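Plirkbridge Tabletop Demonstrations

Dataset card and README, release 4
Last updated Monday, July 1, 2024
Maintainers: Kirsty Pirihi, Wiremu Pryor

Summary

Plirkbridge is a set of 3678 demonstrations of tabletop manipulation, recorded while a person drove a single robot arm by remote control. The tasks are short: pick something up, put it in or on something else, push it to a place, take a lid off. Each demonstration has one language instruction, one episode of joint and gripper data, and video from the fixed camera. There is no simulated data in this release.

The set was made for training and testing imitation learning policies. We use it in-house with the Ulano training code, but nothing in the files depends on Ulano.

How the data was collected

The operator sits to one side of the table with a handheld controller. Moving the controller moves the gripper, and the trigger opens and closes the fingers. Holding the side button pauses tracking so the operator can shift their hand without moving the arm. Operators look at the table directly and do not use the camera feed.

Before each episode the operator reads the instruction from a list, sets out the objects, and sends the arm to its start pose. Recording begins when the side button is first released and ends on a foot pedal. If the operator presses the pedal twice, the episode is kept and marked as failed.

New operators did an hour of practice before anything was saved. Wiremu wrote the practice routine, and it is included in docs/practice.txt for anyone who wants to add episodes that match ours.

Contents of an episode

instruction.txt: the text given to the operator
states.csv: joint positions, gripper opening, and timestamps
actions.csv: commanded gripper pose and trigger value
fixed.mp4: video from the fixed camera
meta.json: operator code, session code, cloth code, success flag

Actions are commands, not measured motion. The arm lags the command slightly, and the lag is larger on fast moves. Use states.csv if you need where the arm went.

Splits

The validation split holds 49 tasks that do not appear in training. Objects are shared between the splits, and so are table covers. If you need a split by cloth, build it from the cloth code in meta.json. The script tools/split_by_cloth.py does this.

Objects and backgrounds

The objects are household and gift-shop items plus a few blocks. Table covers were changed between sessions, and several are heavily patterned. Policies trained only on the plain covers did poorly on the patterned ones in our tests, mostly by closing the gripper too early.

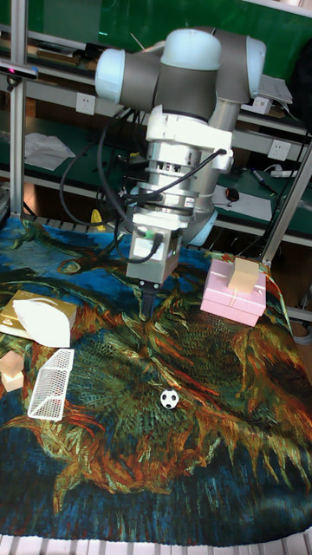 Fixed camera, sunflower cloth: gift box with block, tissue box, mesh basket, and small soccer ball.

The room behind the table was left as it was, so shelves and bench items change from session to session. We have not masked or blurred the background.

Known problems

Episodes from the first week of June have timestamps that drift against the video. Corrected files are in the fixes folder, and the loader picks them up by default.

In 5 episodes the instruction names the wrong object. They are listed in docs/errata.txt and have been left in place so that the episode numbers stay the same.

The success flag was set by the operator and was not checked by a second person. Treat near misses with care, especially on the basket tasks, where an object resting on the rim was marked both ways.

Cables on the wrist sometimes block the camera's view of the fingers.

Changes since release 3

Added the cloth code to meta.json. Renamed the gripper column in states.csv from grip to gripper_opening. Removed duplicate episodes from the Donnelly sessions.

Contact

Send corrections to Kirsty Pirihi through the project issue page. Please include the episode number and the release you are using.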